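The case for the small wallet

My father carried a wallet the size of a sandwich. It held 14 loyalty cards, receipts for appliances that had since gone to the dump, and a library card from a town he left before I was born. He sat on it for decades and blamed his back on the chairs.

I mention him so you'll know what I'm up against. Last spring I bought one of those little card wallets with a snap, in sage green, because I had read too many articles.

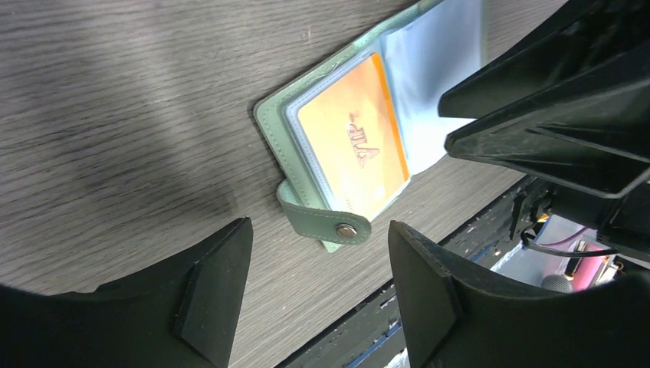

Hallumby, October

I've been a small-wallet person for a while now, and I have become slightly unbearable. There is a stitched edge, a strap, a pocket in pale blue. There is a peach card with an orange stripe down the side. When my friend Gijs Verbeke fishes for his pharmacy card at the register, I look at the ceiling and hum.

But the cards I threw out didn't go away. They moved. The coffee card went to the car. The gym card, which I've used twice, went into a coat. The rest are in a bowl by the front door, with a key to something.

Siiri Juntunen, who has lived with me long enough to have earned opinions, calls this "having a second wallet, in the shape of a house." She has suggested trays. I resisted, on the grounds that a tray is only a bowl that has given up on depth, and then started looking at light-blue ones. 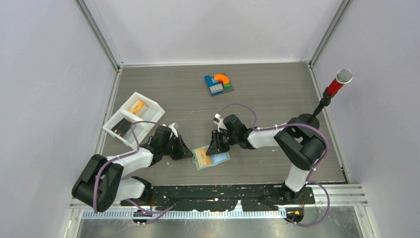 What we should throw out instead

I'd start with the stores. I shouldn't need a card to pay the normal price for yogurt. The Fimorier near us wants 100 points for a free muffin, and I have 266, and the card is in the bowl.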